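3.2 Load composition and basket placement

The home laundry task begins before any garment reaches the machine. In the households covered by the Prerum survey, clothing was most often brought to the washing area in a portable basket, put down on whatever raised surface stood nearby, and taken out piece by piece. The height of that surface, the shape of the basket and the order in which garments lie in it all affect how much handling each item receives. Earlier work by Ionescu treated the basket as a neutral container. We treat it as part of the task.

Small loads deserve separate attention. A full basket tends to hold its contents in place by pressure from the sides, and a garment lifted from the top comes away with little change to what lies beneath. When only a few pieces are present, they spread over the basket floor, overlap at their edges and may hang over the rim. Figure 4 illustrates such a load.

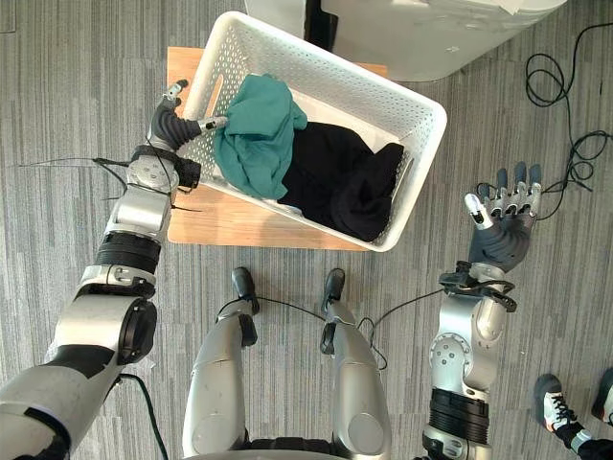 Figure 4. Two-garment load in a perforated plastic basket on a raised wooden surface, near a white appliance.

The teal garment in Figure 4 overlaps part of the black one and is partly draped over the rim. We code this arrangement as "linked": the upper piece cannot be assumed to come free without displacing the lower. The contrast in color makes the boundary between the two garments easy to trace. Loads made up entirely of dark items were harder to code, and the two coders, Đorđević and Ionescu, resolved disagreements by discussion. Of the 113 loads in the Ellar set, 31 were coded as linked.

Basket construction was recorded under three headings: wall type, rim and handle openings. Perforated walls let air reach the fabric, a property of interest when damp items are stored before washing, but they also offer small openings in which buttons and drawstrings can catch. A thick rim gives a draped garment a broader edge to rest on. Handle openings at the two ends favor carrying with both hands, and the basket is then usually set down with its long axis across the body. It may be turned afterward to suit the position of the machine.

3.3 Dark fabrics and the reading of folds
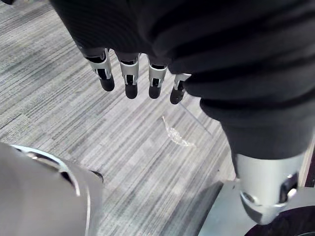
Reading time: 3 min

Dark, matte cloth presents a particular difficulty for the coding of folds. In the charcoal fabric shown here, wrinkles appear as broad bands of lighter and darker gray, and fine ribbing is only just apparent on the surface. Bands of this kind indicate where the cloth curves, but they do not establish how many layers lie beneath. We therefore restricted the fold code for dark fabrics to three values (flat, creased, bunched) and made no estimate of layer count.

The same restriction was applied to the Rikinton set for consistency, although lighter fabrics there would have supported a finer scale. Yordanov's scheme, which assigns a separate value to each visible crease, was tested on a subset and set aside. It gave high values to any loosely draped cloth, whatever its size, and did not separate a garment that had been bunched from one that had merely been left hanging. Results for the three-value code are reported by fabric color in Section 4.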